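Home Shop Rentals Repairs FAQ Contact

Cassim Clothing Care & Rental – Frequently Asked Questions
Last updated 31/05/2020

Do I need an appointment to drop off?
For now yes. Book a slot through the contact page or call. Slots are 14 minutes, plenty of time if your stuff is in one bag and tagged with your name. Walk-ins we'll try, no promises.

Where do I park?
Behind the building. The front spots belong to the bakery and they do tow.

What do you take?
Jackets, coats, blazers, heavy pants, most dresses. Corduroy, velvet, denim, wool, lined stuff. No leather, no fur, no wedding gowns. Try Harulach on the other side of the river for gowns, they are good and they'll tell you the price up front.

How should I hang corduroy?
On a hanger with real shoulders to it, not a wire one. Plastic is fine, wood is fine. Do up one button if it has them, so the front doesn't drag. Leave space on either side. If it's squashed between two winter coats the pile goes flat in stripes and you will be back here asking us to fix it.

Can I iron it?
Steam, please. Inside out, low, keep the iron moving or better yet don't let it touch. A shiny patch on corduroy is very hard to get out. Sometimes impossible. If you already have the shiny patch – bring it in, don't keep going at it.

How do I wash it at home?
Check the label first. If it says washable: inside out, cold, gentle, zippers and buttons closed. Pull it out right away when the cycle ends, shake it hard, hang it up damp. Brush along the ribs once its dry. No dryer. OK, two minutes on no heat to knock the lint off, but then take it out.

Lint. How do I get rid of the lint?
Dry sponge or a soft clothes brush, top to bottom. Sticky rollers work but leave gunk on the older fabrics.

My pockets sag. Can you fix that?
Usually. Patch pockets we take off, back with a strip of cotton, and sew on again along the old line. $35 for a pair. Please don't store them with keys in, thats what does it. Empty your pockets before you bring anything in too, we've found a tooth.

How long do repairs take?
Buttons and hems, two working days. Linings longer, ask. Anything involving a collar goes to Branwen Trevor and she has a line, so figure end of June at the moment.

What does cleaning cost?
Jacket $14, lined coat $22, pants $9. Relining starts at $45 and goes up with the size and what you pick. We'll text before going over whatever we quoted.

How do rentals work?
Pick a piece, pick your dates, pay the deposit. Three day minimum. You get the hanger and the bag along with it, we want both back. Hangers have a way of not coming back. It's a dollar each if they don't, sorry, we buy a lot of them.

Can I try things on?
Yes, in your slot. Take it off the rail, try it, hang it back up when you're done. Don't lay it over the chair. Anything tried on gets steamed and sits a day before the next person, so if your second choice is somebody else's first choice it may be gone until tomorrow.

What sizes do you carry?
All over the place. Vintage runs small, especially the blazers. Go by the measurements on the tag, not the size on the label – shoulder first, then chest, then sleeve. If the shoulder fits we can do something about the rest. If the shoulder doesn't fit leave it on the rail.

Is everything on the rail for rent?
No. White tag is rental, yellow tag is for sale, no tag means it belongs to a customer or we haven't gotten to it yet. Ask before you fall in love with it.

Do you sell storage bags?
We carry the Flultus cotton ones in two lengths. Breathable, wash fine. Don't store anything long term in the plastic we send it home in, take that off the same day.

Moths??
Clean everything before you put it away, moths go for the dirty spots. Cedar helps a little if you sand it now and then. If you've actually seen holes, seal the piece in a bag before you bring it and tell us at the door. Please tell us at the door.

Do you take donations or trade-ins?
Trade-ins yes, store credit only. Corduroy and wool blazers most wanted. Must be clean, must have its buttons or most of them. What we can't use goes back to you or on to Tenero, your call, tell us when you drop it off.

I lost my ticket.
Fine. Name and phone number, and be ready to describe the thing. "Black coat" is not a description. Color, fabric, pockets, lining if you remember it.

How long will you hold my stuff?
45 days after we text you it's done. After that there's a storage fee, and we will call first.

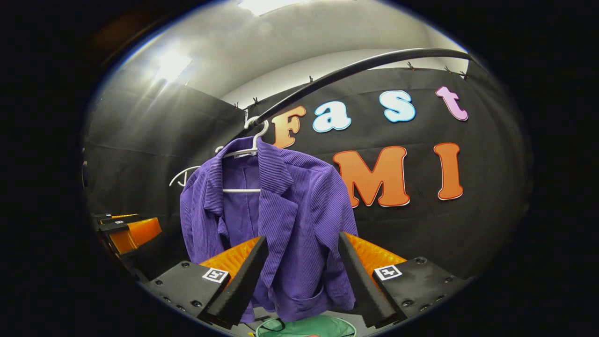 Can someone else pick up for me?
Sure, send them with the ticket or text us their name ahead of time. We don't hand anything over on "it's my roommate's" alone. If there's a balance they'll need to pay it, card or cash, no checks.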